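Section 4. Setting Up the Table and Its Cables

Welcome to the part of the guide that most people would like to skip! By now your Bidarlow table should be standing on its own feet, leveled and wiped down, and you're probably itching to put something on it. Please give us a little while longer. A table where cables have been laid out with some thought is so much nicer to sit at than one where they've been left to find their own way, and the whole job fits comfortably between breakfast and lunch, even with a coffee in the middle.

What you will need

Your power strip, the white charging cables you plan to use every day, a soft dry cloth, a few fabric ties (there is a little bag of them in the Shiferaw accessory box, under the cardboard flap), and a flat book or notebook of the sort you don't mind lending to the job.

4.1 Placing the power strip

1. Stand on the side of the table where you normally sit, and decide which back corner is closer to your wall outlet.

2. Set the power strip down near that corner. Leave a hand's width between the strip and the edge so a tug on the cord won't bring it down.

3. Run the cord along the back edge of the table and let it drop to the outlet in an easy curve. Don't plug it in yet.

4. Wipe the underside of the strip with your cloth if it has been living on the floor. Grit is what scratches a wood surface, far more often than the plastic itself does.

Note: The strip may sit at the back left or the back right. The early Prokham leaflet showed only one arrangement, and we've had some very kind letters from left-handed owners about it. Either one is fine.

4.2 Uncoiling a new cable

New cables come wound up tight, and they remember it. If you pull one open from the ends you'll get a row of small kinks that never quite leave, so take it slowly.

1. Lay the coil flat on the table, well in from the front edge.

2. Take hold of one end and lift it until a length of cable hangs straight down. Let it turn by itself until it stops.

3. Lower that length back to the table and lift the next one. Keep the rest of the coil lying in loose loops off to one side.

4. When you get to the other end, check both plugs for lint or packing dust.

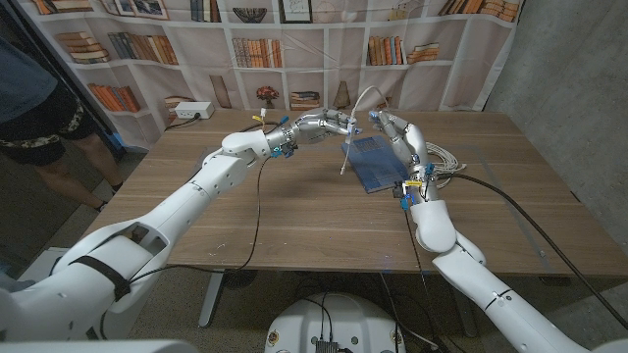 A book is very handy at this stage. Slide it over any part of the cable that wants to spring back, and leave it there while you go and do something else. Amirhossein Salehi, who wrote the first version of this section, recommended overnight, and I've found that an hour or two does well enough for a thin cable. Thick ones do deserve the night.

Caution: Don't bend a cable sharply against its curl to flatten it, and don't iron it, warm it on a radiator or hang a weight from the plug. We have been asked about all of these.

4.3 Laying the cable across the surface

1. Start from the power strip and bring the cable forward to the place where you'll use it. A diagonal run is often the shortest, and there's nothing wrong with it on a table used by one person. If you share the table, follow the back and side edges instead.

2. Leave a little slack at each end. A cable pulled tight puts all its strain on the plug.

3. Rest the free plug on the wood where you can reach it from your chair without leaning.

4. Gather whatever is left over into loose loops and put one fabric tie around them. One really is enough — two or three ties make a stiff little bundle that catches on sleeves.
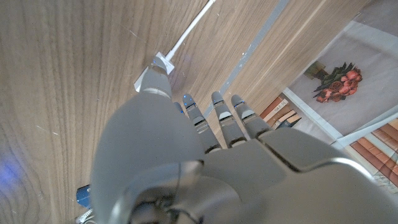

When you pick up a plug, take it by its casing and leave the cable out of it. If it's small and slippery, turn it a bit with your thumb first so that you have a good hold on both sides. The same goes for unplugging, and I know how tempting it is to yank when you're in a hurry (I do it too, and I have the frayed ends to prove it).

5. Plug the power strip into the wall, and then connect your cables to the strip one at a time.

4.4 Looking after the surface

Small specks and light scratches will turn up on any wood surface that gets used, and they need no treatment. Wipe along the grain with a dry cloth, lifting the cables out of the way as you go. For sticky spots, dampen the cloth slightly and dry the area right afterward.

Caution: Unplug the power strip at the wall before you use a damp cloth anywhere near it.

Spare fabric ties can be ordered from Gunthorpe under part number 498. Each bag holds enough for a full table, with a few left over for the drawer where cables go to hide.

Section text by Remigiusz Sobczak, revised in June. Continue to Section 5, Fitting the Drawer.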